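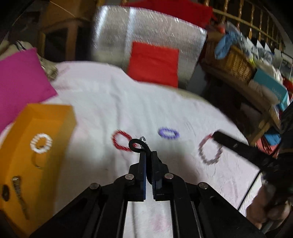 小型航空公司更换机队的时间安排研究
课程:航空运输管理 期末小组报告
作者:Saranya Kulkarni、Rekha Namboodiri

一、为什么选这个题目

我们两个人都不是学工程的,所以这份报告不讨论飞机的技术,只讨论时间。一家航空公司如果有一百架飞机,换掉其中几架,旅客大概感觉不到。可是如果全部机队只有三架,情况就完全不同了:一架停飞,三分之一的运力就没有了。我们想知道,这样的公司应该按什么顺序接收新飞机、退出旧飞机。

老师在四月的课上建议我们不要用真实公司的内部数据,一方面很难拿到,另一方面数字容易过时。因此我们采用课程案例库里的 Nuddale 航空。它的基地在岛上,主要经营两类航线:飞往大陆的中程航线,和岛屿之间的短程航线。案例材料里有班期表、维修计划和飞机租约的主要条款。

二、案例的基本情况

Nuddale 航空现有三架同型号的窄体飞机。租约不是同时到期的,第一架最早,另外两架晚一年。公司打算换成新一代的窄体飞机,供应方是租赁公司 Prornine。飞行员的改装训练由训练中心 Hsieh 负责,这个中心不在岛上,飞行员去训练的时候不能参加排班。

材料里还有一个容易被忽略的条件:旧飞机归还以前,要做一次退租检查。检查期间飞机不能执行航班,如果发现问题,时间还会延长。我们第一次做时间表的时候忘记了这一项,结果算出来的方案看起来非常顺利,后来全部重新做了。

三、两种方案

方案甲是“先到先换”。新飞机到一架,旧飞机就退一架,机队一直保持三架。这个方案的租金最低,不需要同时为多余的飞机付钱。但是在交接的那几周,新飞机刚刚开始飞,能飞这个机型的机组很少,旧飞机又已经进了机库做退租检查,实际可以用的飞机常常只有两架。

方案乙是“重叠运行”。第一架新飞机到达以后,旧飞机暂时不退,两种机型一起飞一段时间,等第二批飞行员从 Hsieh 回来再开始退租。这样班期比较稳定,可是要多付租金,停机位和备件也要准备两套。

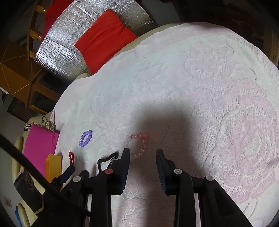
为了比较这两种方案,我们用电子表格按周排出每架飞机的状态,分为飞行、检修、退租检查和等待。然后把班期表放进去,看哪些航班没有飞机可以执行。取消一个岛际航班和取消一个大陆航班,影响是不一样的。岛际航班取消以后,旅客还可以坐船;大陆航班取消以后,没有别的选择,公司还要安排住宿。所以我们给大陆航班比较高的权重。这个权重是我们自己决定的,读者可以不同意。

四、结果和讨论

如果新飞机按时交付,方案甲的总成本比较低,取消的航班集中在岛际航线,而且大部分可以通过合并班次来解决。如果第一架飞机晚交付,差别就很明显。方案甲里旧飞机的租约已经到期,公司要么临时续租,要么减少航班,这两种做法都不便宜。方案乙因为本来就留了重叠的时间,晚到的影响主要是训练好的飞行员要等待,需要用模拟机保持熟练。

我们还试了一个中间的做法:只在第一架飞机交接的时候重叠,后面两架按方案甲来换。理由是第一架的不确定性最大,机务人员不熟悉,备件也没有完全到位。从表格的结果看,这个做法在晚交付的情况下比方案甲好得多,在按时交付的情况下比方案甲只贵一点。我们比较倾向于推荐这个做法。

关于淡季和旺季,我们两个人的意见没有完全一致。Saranya 认为第一架必须安排在淡季接收,哪怕要提前付一部分租金。Rekha 认为淡季也是公司安排大修的时候,机库的位置本来就紧张,放在一起反而容易出问题。案例材料里没有机库的详细安排,所以这一点我们没有办法判断,两种意见都写在这里。

五、不足的地方

第一,燃油价格我们假设不变。新飞机省油是换机的重要原因,油价如果上涨,早一点退掉旧飞机会更合算,方案甲的优势也会增加。

第二,排班的部分用的是老师提供的小工具 Jesska,它只能处理飞机,不能处理机组的休息时间。机组的部分是我们手工检查的,可能有遗漏。

第三,我们没有考虑货运。对岛上的居民来说,飞机下面的货舱也很重要,新鲜食品和药品有一部分是这样运来的。如果以后有同学继续做这个题目,可以从货舱容积开始。

分工说明:Saranya 负责时间表和成本计算,Rekha 负责租约条款、训练安排和文字。第四部分由两个人一起写。电子表格已经随报告一起交给老师,班期权重在最后一页,可以直接修改。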